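Open afternoon at Grindmont

Dandetti opened its Grindmont workshop to visitors in February, and 91 people came through between 2 and 9 p.m. Most of the floor was given over to hand-held grippers, the kind a person works directly while the movements are recorded for a robot arm to learn from.

The station that drew the longest line was the packing table. The work there involves a tray, a snack packet and a cloth bag, and it is done over and over with small changes in where things lie. Visitors could try a pair of grippers for themselves at the next table – 90 seconds each, with a short briefing first.
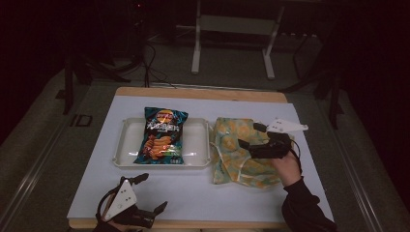 Tray, snack packet and cloth bag at the packing table.
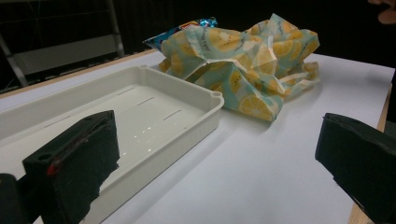 Bouzid, who had a turn late in the day, wrote to us afterward that soft items were much harder than boxes and that the briefing should be longer. Bouzid also asked if the recordings would be shared with schools. Dandetti has not decided on that yet.

The next open afternoon will be at the Trarport site, which has step-free access and more parking. Places are free but must be booked through the front office.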